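Chapter 5
Running a Small Hotel

Reading time: 16 minutes

A guest decides early if a hotel is good. In this chapter we follow the Moltgate, a house with 16 rooms, through one Saturday in April - from breakfast to the last arrival. 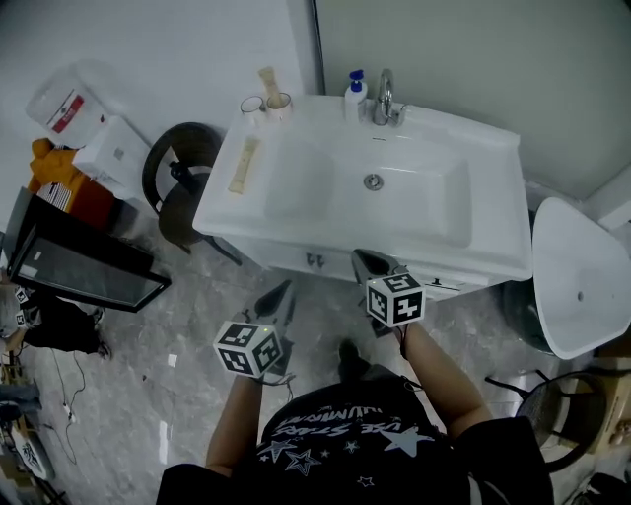 When should a room be sold at a lower price? When it would probably stay empty, and the lower price still pays for cleaning and breakfast.

Abimbola Adebisi calls this the floor price. We calculate it in the next section.

Related chapters
Guests Who Return
Seasons and Staff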